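**To:** Oanh Tiêu, Dreritz
**From:** Killian Picard, Vedemside household chores project
**Re:** Where your money went, second half

February 2026

Oanh,

You asked for a short report and a straight answer to whether the machine can tidy a kitchen. The short report follows. The straight answer is that it can tidy some of a kitchen, slowly, if the kitchen is arranged by someone who likes it.

Since August we have run 1,485 trials in simulation. The task list you signed off on had 41 chores. We are working on 40 of them. The missing one is folding a fitted sheet, which Khoa Kim removed on the grounds that he can't do it either and would have no way to grade the results.

Picking things up is in decent shape. Boxes, cans and blocks are dull now, and dull is what we wanted. Cups are fine from the side and poor from above. Anything with a narrow part and a wide part still causes arguments, both in the planner and at lunch. The planner likes a neck because a neck fits between two fingers. It has less to say about the big heavy end, which tends to have its own plans once the arm starts moving. Diễm Đặng has rewritten the grasp scoring so that weight far from the fingers counts against a grip. The arm now thinks longer before doing anything, and I have some sympathy. 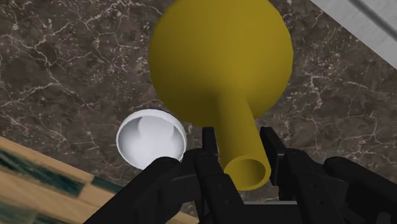

When will it be able to clear a real table after dinner?

Late next year for a table with a handful of rigid, dry items on it, and I would not put a date on one with gravy.

Putting things down has gone worse than planned. The arm reaches the right spot and then lets go from slightly too high, with the confidence of a teenager unloading a dishwasher. Tùng Hoàng has added a contact check before release. It fixed the bowls. It also made the arm hover over soft surfaces waiting for a bump that never comes, so dish towels are back on the problem list.

The Jisau software license was renewed in the fall at the old price. The Nông test kitchen is booked for 20 days this spring, which will be our first long stretch with real counters and real crumbs. I expect the success rate to drop when we get there. Please don't read that number out at your board meeting without the paragraph that goes with it.

Open items:

- Wiping. The motion is good. Knowing when to stop is not.
- Drawers. Opening works, closing works, remembering which one is open needs another month.
- Lids. Khoa asks that we not discuss lids until the next report.

Spending is on plan apart from computing time, where we are over. Diễm's longer planning step is most of it. I can move money from travel to cover the difference if you agree, and I'd need your okay before we book the trip to Nông.

Killian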